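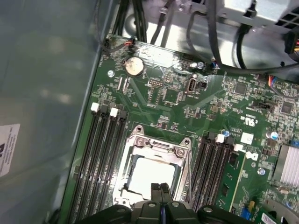 How often should you clean out an old tower and change its coin cell?
Once every 12 months for the dust, and every 3 or 4 years for the battery, sooner if the clock keeps slipping back to some silly date overnight.

Posted Oct 13, 2019

I love this job. Give me a free afternoon, a mug of tea and a secondhand workstation full of fluff and I'm a happy person! These big old towers are built to be worked on, they take heaps of memory, and most of them only want a clean, a fresh battery and some new thermal paste before they're ready for another few years on the desk. Allow 45 minutes for your first one.

What you'll need

A Phillips screwdriver (magnetic tip if you have one)
A soft paintbrush, clean and dry, that has never been near paint
A can of compressed air or a hand blower
Isopropyl alcohol and some lint-free cloths
Thermal paste
A new coin cell to match the old one (on most boards it's a CR2032, but read what's stamped on yours)
An egg carton for the screws

I work on the Fjeld bench in the shed and keep my bits in a Himevden tray, but a kitchen table does the job just as well.

Before you open it

Shut the computer down, switch it off at the back and pull the power cord. Hold the power button in for a few seconds to drain what's left. Touch bare metal on the case before you reach in, and do it again every time you wander off and come back (you will wander off). Lay the tower on its side so you're working down into it. Then take your photos: one of the whole board, then a close one of every cable you're going to unplug. I skipped this in July on the old Grirkel and spent a whole evening working out where the front panel leads went.

Dust first

Take it outside if the weather's kind. Brush from the top of the board down, using hardly any pressure around the tiny surface-mount parts, and follow the brush with short puffs of air. Hold the fan blades still with a finger while you blow. Memory slots are terrific at hoarding fluff, so give any empty ones a puff along their full length.

The coin cell

Look for the round silver battery lying flat in its holder. Press the little clip at the side and it should pop up. A bit of scuffing on the face doesn't matter, but if you find white or green crust around the edge, clean the holder with a cotton bud and a drop of alcohol and let it dry before you go on. The new one goes in with the + side facing you, on nearly every board. You'll have to set the clock again at first start-up, and check your boot order while you're there.

Memory

Many workstation boards have slots on both sides of the processor socket, so check the manual before you shift sticks around. Open the latches at the end of the slot, lift the stick straight up, wipe the gold contacts with a cloth dampened with alcohol, and seat it again with even pressure until the latches close. That click is so satisfying! Some boards use two latch colours to show which slots to fill first. The diagram inside my Flokmont's side panel explains its own order, but every maker does it a bit differently.

Processor and paste

Run the computer for five minutes beforehand if the cooler hasn't been off in years, then power down and unplug again. Loosen the cooler screws a little at a time in a cross pattern, and twist gently before you lift. Wipe the old grey paste off the metal top of the processor until the cloth comes away clean.

If you're swapping the chip as well, release the lever, swing the bracket up, and lift the old one by its edges. Line up the notches and lower the new one straight down. Keep fingers, sleeves and brushes well away from an empty socket, as bent pins are miserable to fix. Close the bracket, bring the lever down, put a pea of paste in the middle and refit the cooler.

Leave the side panel off for the first start and check that every fan spins. If you get beeps and no picture, switch off, unplug and reseat the memory.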